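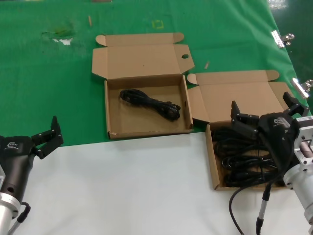
How often should the main mirror of a home telescope be washed?

Once every few years is enough for most reflectors kept indoors with the caps on. A thin, even layer of dust scatters very little light, and every wash carries some risk of scratching the coating. Fingerprints, pollen and dried dew are a different matter and should be dealt with sooner, as they can be mildly acidic.

Checking whether it needs doing

Look down the tube in ordinary daylight, with the Sun well out of the way. A torch shone down the tube at night makes any mirror look filthy and is no guide. If the surface shows a grey film or spots that a blower bulb will not shift, plan a wash. If it shows a few specks, put the cap back on.

What to have ready

A plastic washing-up bowl wider than the mirror
Plain washing-up liquid, without hand cream or scent
Cotton wool, pure cotton only
Two litres of distilled water
A folded towel for the bottom of the bowl
A soft pencil

Taking the mirror out

Lay the tube flat on a table before loosening anything. On the Firetti 121 the rear cell is held by screws round the rim of the tube, and these are not all the same length. Mark the cell and the tube with one pencil line across the join so that they go back in the same position. Remove rings and watches. Undo the mirror clips a little at a time and lift the glass by its edges.

Washing

Rinse first under a slow, lukewarm tap for a couple of minutes. Most of the grit comes off at this stage. Put the towel in the bowl, fill with lukewarm water and two drops of washing-up liquid, and leave the mirror in it face up for 19 minutes or so. Draw a wet ball of cotton wool across the surface under its own weight, in one direction, then throw it away and take another. Do not press and do not scrub in circles. Rinse under the tap again, then with the distilled water, and stand the mirror nearly upright to drain. Remaining drops can be touched with the corner of a paper tissue. A hairdryer should not be used, even on the cool setting – it blows household dust straight on to wet glass.

Refitting

The clips should hold the mirror without squeezing it. A sheet of writing paper ought to slide between clip and glass. Over-tight clips pinch the mirror, and bright stars then appear slightly triangular. Collimation will be needed afterwards in every case. A Cheshire eyepiece is adequate for this, and the Kodau pattern with the long sight tube is easier to use on slower instruments.

Eyepieces and lenses

These are never soaked. Blow off the dust, then use a cotton bud barely dampened with lens fluid, working from the centre outwards. Put the fluid on the bud and keep it off the glass, where it can creep past the retaining ring. Radebe fluid comes in a 300 ml bottle, which will outlast most owners' interest in the hobby.

Storage

After a night out, bring the tube indoors with the caps on and leave it for an hour. Then take the caps off, point the tube slightly downwards and let any moisture clear before closing it up. The Gomulik 629 dew strap should be unplugged and fully dry before it is coiled – sharp bends near the plug are the usual cause of failure. Silica gel sachets can be dried in a very low oven and reused.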